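Fernon newsletter reader

Search products and help Go

Fernon collects your email newsletters in one place and keeps them out of your inbox. Made by Breltetti.
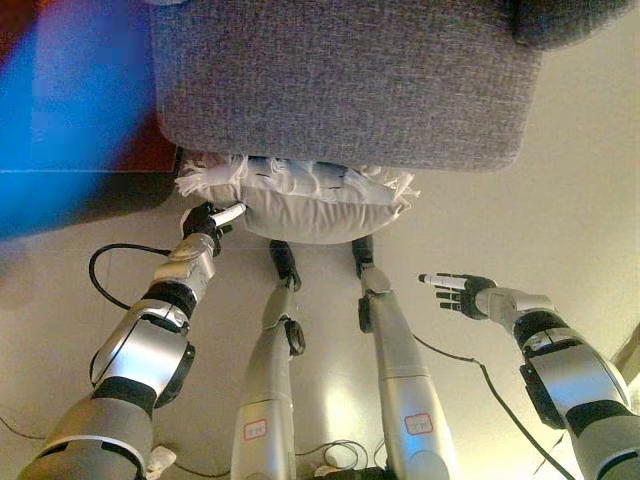 Do I have to give Fernon access to my email account?

You don't. When you sign up you get a separate Fernon address, and you use that address when you subscribe to a newsletter. Anything sent to it appears in your reading list. Your ordinary email account stays as it is, and we never ask for the password to it.

What it does

Fernon is a reader for newsletters and for RSS feeds. It runs in a web browser and as an app on phones and tablets. Each issue is shown in the same plain layout, with the text in one column and the links kept where the writer put them. If the plain layout makes a mess of a particular newsletter (this happens mostly with ones built from tables), tap Original to see it as it was sent. Fernon remembers that choice for each sender.

Issues are sorted by sender or by date. You can put senders into folders, and a sender can be in more than one folder. Folders can be given a delivery time, so that a folder called Politics, say, only shows new issues after six in the evening. Until then they are held back and do not count as unread.

Older issues are kept for as long as you have an account. Search covers the full text of everything you have received, including issues you have archived. It doesn't cover text inside images.

Moving your subscriptions over

There are two ways to do this. The first is to open each newsletter's account page and change your address to the Fernon one. Most services allow it, though some make you unsubscribe and sign up again.

The second is to set up forwarding in your email account. Add a rule that sends mail from a certain sender to your Fernon address. Forwarded issues show the original sender's name and not yours. If you pay for a newsletter, forwarding is usually the simpler choice, as the payment stays tied to your old address.

RSS feeds can be brought in as an OPML file from the Import page. Files with more than 200 feeds are handled in the background and can take until the next morning to appear in full.

Plans

Free – 17 senders, one folder, search of the last month only.

Standard – 200 senders, any number of folders, full search, delivery times. £31 a year.

Household – up to four people, each with their own address and reading list, and everything in Standard. £59 a year.

All plans include the phone and tablet apps. There are no adverts in any plan. Standard and Household can be paid for by card or by direct debit. If you move from Free to Standard, your existing list is carried over. If you move back down, you choose which senders to keep. The others are paused, and their old issues can still be read.

Newsletters with a paid and a free edition are treated as one sender if both come from the same address. Feeds count as senders too.

Reading offline

The app downloads new issues when it is on wi-fi. Pictures are included unless you turn them off under Settings, Storage. Sound and video are never downloaded and will only play when you have a connection. By default the app keeps the last 31 days on the device, and this can be changed.

Tracking

Many newsletters contain a small hidden image that tells the sender when the issue was opened. Fernon blocks these. Some writers remove readers who never seem to open anything, so from time to time you may get a message asking whether you still want to subscribe. Click the link in the message and you will stay on the list. You can also allow tracking for a single sender from the menu beside its name.

Notes and sharing

Press and hold on any passage to highlight it or add a note. Notes are listed under My Notes with the title of the issue and can be exported as a text file. Sharing sends a link to the public web version where the newsletter has one. Where it hasn't, the Share button is greyed out – we do not make public copies of other people's work.

What you need

A current web browser, or a phone or tablet that still gets system updates from its maker. The app needs 59 MB of space before any issues are downloaded. There is no separate desktop program at present. E-reader support is being tested, and the Skilville add-on already sends single issues to some e-readers. It is made by a separate company, so please ask them about problems with it.

From people who use it

"I moved my food and books newsletters first and left the work ones alone. Search is the part I use most." – Ludivine Bouvier

"Does what I wanted. I would like larger text than the largest setting on my tablet." – Diarmuid Brennan

"The delivery times took me a while to find. They are under the folder, not under Settings." – Kaiwen Cai

Changes in the December version

Folders can be put in any order by dragging.
Footnotes open at the bottom of the page and no longer jump to the end of the issue.
Fixed a fault where accents in sender names were shown as question marks. Thanks to Loïc Arnaud for the report.
The import page now lists feeds that could not be found.

Cancelling

Go to Account, then Plan, then Cancel. A paid plan runs to the end of the year you have paid for and then changes to Free. To close the account altogether, choose Delete account. Your Fernon address stops working straight away and is not given to anybody else. Export your notes first if you want them, as they can't be recovered afterwards.

Help with forwarding rules is given by email on all plans. Please include the name of your email provider and the newsletter you are trying to forward.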